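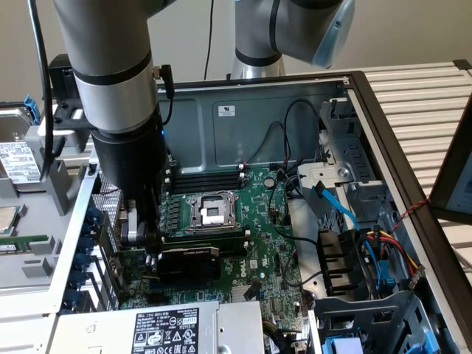

**Randi Engebretsen's *Plorkholm* is back for a second season!** All eight new episodes landed in June, and we've been passing them around the office ever since. Engebretsen writes and stars as Wang, a ferry-town radio host who can't get through a weather report without starting a feud with a listener. The new season gives far more room to her sister Sollik — great news if you loved the karaoke episode — and the dinner party in episode 4 had us crying with laughter. Our interview with Engebretsen runs in full on the *Mustura* podcast, and she's wonderful on writing arguments that never get settled.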